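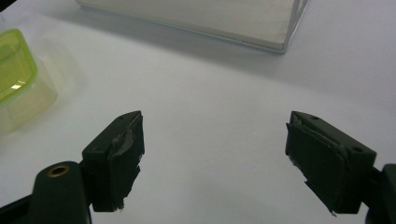
Cleaning white worktops and tables

Wipe daily with warm water and a little washing-up liquid, then dry with a clean cloth. Left to dry by itself, hard water leaves a dull film.

Tea and coffee rings: mix bicarbonate of soda and water to a thick paste, leave on the mark for 2 minutes, wipe off and rinse. Do not scrub. Scouring powder scratches a gloss finish and the scratches hold dirt.

Ballpoint ink: dab with surgical spirit on cotton wool, working inwards from the edge of the mark. Test under an overhang first.

Limescale by the tap: 300 ml water to one tablespoon of white vinegar. Not for marble or other limestone.

Bleach should never be mixed with vinegar.

Titilayo Bako
Updated September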